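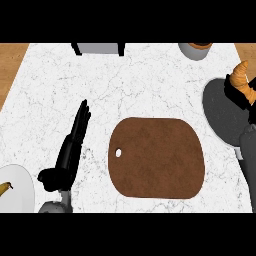 Hello lovelies! I finally cracked open the Kelalard hand cream my friend Sibel kept raving about, and oh my goodness, it smells of figs and clean laundry. I've had it on every night for 7 nights now and my cuticles are so much happier (gel removal in November wrecked them!). It's thick, so give it a few minutes before you touch your phone – I learnt that one the greasy way. The lid is a bit stiff too. Still, a 30 ml tube lasts ages, and I've already ordered the rose one. Swatches of the new Ostlow polishes next!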